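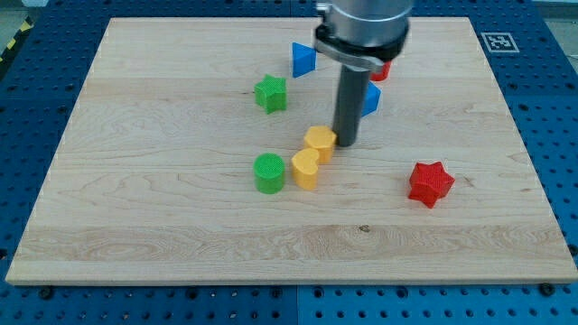
Can a robot tidy up yet?

Wastden builds software for robot arms and tests it on jobs people do at home. We asked its lead engineer how close the chores are.

"Sliding a star next to a hexagon is a fair stand-in for clearing a counter," she said. "You push, you look, you push again."

The team gives the arm typed requests, 40 to a session. Short ones go well. "Put the heart by the cylinder, fine. Ask for a straight line and we still lose 11 of them."

Dishes and laundry are further off. "A wet plate is a different problem. So is a sock."

Umavetti, a parts shop, wants to try the system for sorting in August. She expects to be there with a laptop for the first 9 days.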